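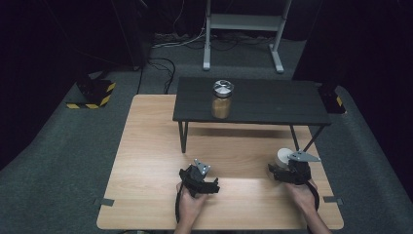
Thirteen winters with the ladybugs at Solheim

The woman who looks after the old house at Solheim has been keeping a notebook on its ladybugs for 13 years, and when I called to ask whether I might come by and talk about it, she said yes before I had finished the question. "Come in the afternoon," she told me, "when the sun gets to the west side of the house. That's when they wake up and start walking around." So that is what I did, with a bag of rolls from the bakery in Fakberg, and we ended up talking until well after dark.

The insects in question are Asian lady beetles, the orange kind with the black M behind the head, and if you live in an old house with loose window frames you have probably met them. They spend the summer out in the trees and fields eating aphids. Then, on the first warm days after a cold spell in fall, they gather on sunny walls and look for a crack to crawl into.

"People think they come in because it's warm inside," she said, "and really they would be better off if it were cold. What they want is a dry gap, like they'd find in a cliff. If they get into a heated room they wake up too early, they use up what fat they have, and they dry out. I find them dead on the sills by December, poor things."

Her notebook started out as a list of dates and grew from there. She writes down the first arrival on the wall, the weather, which windows they use, and how many she finds indoors. Her biggest winter came to 2402 beetles, every one of them swept gently into a jar and carried out to the woodshed. I asked if she had really counted them all. "I had the flu that year," she said, "and it passed the time."

She is fond of them, that much is plain, but she has no illusions about living with them. They leave yellow spots on curtains when they are frightened, they smell a little like old peanuts, and now and then one will nip. "It's a pinch and no more," she said. "They don't eat your clothes, they don't chew the wood, they don't lay eggs in the house. I had carpet beetles at my last place and I would take ladybugs over those any day of the week."

Her advice for people who would like fewer of them is simple enough. Seal the gaps around the window frames before the first cold nights, put fine mesh over the attic vents, and look hard at the place where the cables come in. She did 16 windows herself with a tube of caulk, over two weekends, and the next winter's number dropped to roughly a tenth of what it had been. Sprays she doesn't care for, and she thinks a vacuum with an old stocking over the end of the hose works better anyway – just remember to empty it outside right away, or you will smell it for a week.

We talked for a long while about the native ladybugs, which she used to see down by the creek at Jimach and now finds only once in a while. She doesn't want to blame it all on the newcomers. The meadow there has been mowed much harder in recent years, and the nettles where the aphids lived are gone. "I let my own nettles grow," she said. "The neighbors have opinions about it."

Before I left she showed me a loose board in the woodshed, the one on the Nomard side, where a cluster of them sat packed together in the crack. She held the flashlight low so as not to bother them, and then she slid the board back into place and asked if I wanted to take the last roll for the road.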